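Home | About | Services | Planning Guides | Contact

About Lekgate

Lekgate plans and budgets robot purchases for companies that have not bought a robot before, or that bought one and were unhappy with the bill. We do not sell robots, and we take no commission from those who do. Clients pay a fixed fee for a written plan, which they are free to carry out with us, with a supplier, or on their own.

The firm was founded by Vinzenz Gruber and Corina Aigner. Gruber had spent his working life in plant maintenance. Aigner had been a purchasing manager and had signed for several automated cells whose final cost bore little relation to the first quote. Their early work was reading supplier quotes for other purchasing managers and marking the missing lines. Quote review is still the service most new clients ask for first.

What we do

A standard plan covers equipment, building changes, software, training, spare parts and the cost of downtime during changeover. Each line carries a price, a source for the price and a date after which the price should be asked for again. Lines that cannot be priced are left open and marked as open. We do not fill them with a percentage.

Plans are written for a period of 3 years. Longer periods are possible, but service contracts and software fees change too often for the later figures to be of much use. Where a client's accounting rules call for a longer period, we add it as a separate sheet.

We work mainly on two-arm mobile robots, small fixed arms and the tooling that goes with them. Large welding and paint lines are outside our field. Requests of that kind are passed to Pramex, with whom we have a standing referral agreement. No fee changes hands.

How a project runs

Urs Holzer handles the first site visit. He measures doors, aisles, ramps and floor joints, checks the power supply and notes where charging could take place. Clients are asked to have a current floor plan ready. If there is none, drawing one is charged as a separate item.

The measurements go to Zoia Horobets, who builds the simulation. Robot models are loaded with their published reach and footprint, and the tasks on the client's list are run in order of expected value. The simulation is used to settle questions that affect the budget: whether a doorway has to be widened, whether two arms are needed where one was quoted, whether a narrower base is worth its higher price.

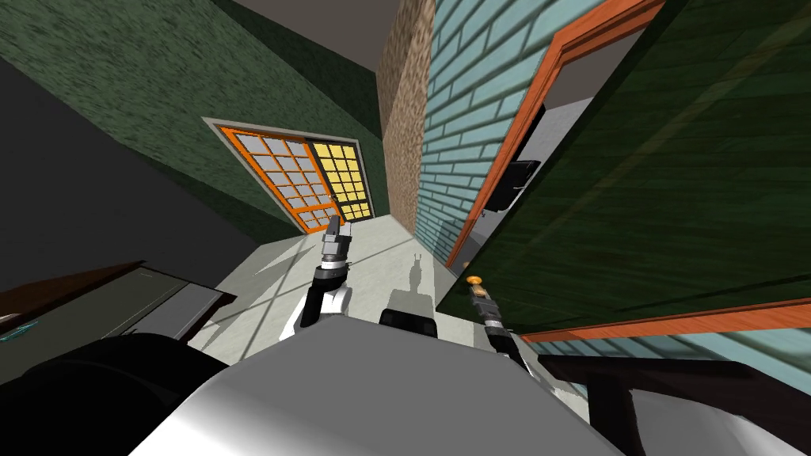
Simulation hours are quoted before the work starts and are capped at 50 for a standard plan. A task that still fails when the hours run out is listed in the plan as not shown to be feasible, and no equipment is budgeted for it. Clients sometimes object to this. The rule has been kept.

Simulated results do not replace a trial on the client's floor. Grip on soft or shiny goods, wheel wear and network coverage are poorly covered by simulation, and the plan sets aside a trial budget for them. The trial should be paid for and finished before the main order is signed.

Waltraud Strebel prepares the final budget and presents it to the client. She also maintains our price file, which holds more than 1,000 entries for grippers, mounts, batteries, safety scanners and service rates. Entries are checked every July. The file is kept in Clerkis, and clients with an open project have read access to the entries used in their plan.

Follow-up

Each plan includes 2 reviews after delivery. The first compares the supplier's firm offer with the budget. The second takes place once the equipment is running and compares actual spending with both. Differences are recorded by line and go back into the price file.

Building work is not part of our service. For door and floor changes, we pass drawings to the client's own contractor or to Reisinger, who will quote from our measurements without a second visit.

Inquiries should state the type of site, the tasks under consideration and the budget year. A supplier quote may be attached if one has been received.

Last updated: March 2023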